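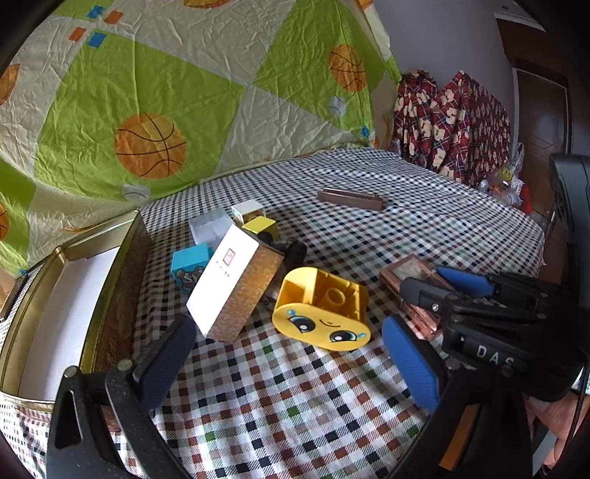 About the Pomberg Robotics Club

The Pomberg Robotics Club is an after-school program for students in grades 7 through 12. It was started by Ka-ming Kong, who teaches physics at Solwood School and still runs the build sessions. We have 17 members this year. New students can join in October or after winter break.

What we do

Our main project is called Zamora. Students use hand-held grippers to pick up, move and sort everyday things such as toy blocks and small boxes. They do a lot of this at home, on whatever surface is available, and bring their recordings back to the club. The older students use them to train a small arm that we keep in Room 16.

Members work in pairs. One handles the gripper and the other keeps the log: what was picked up, which way it was facing, and whether it was dropped. By the end of last season the log had 1669 entries. Boxes with shiny sides and clear plastic objects still give us the most trouble.

We also enter the Memidov Challenge each spring. Teams get a table of objects they have not seen before and 80 minutes to sort them.

What members need

No experience is required. Bring a notebook and closed-toe shoes for workshop days. Grippers are signed out from the cabinet in Room 16 and come back at the next session with their cables.

When we meet

Sessions run from 3:30 p.m. to 5:15 p.m. during the school term. Parents are welcome for the last half hour. To sign up, ask for a form at the Solwood front office.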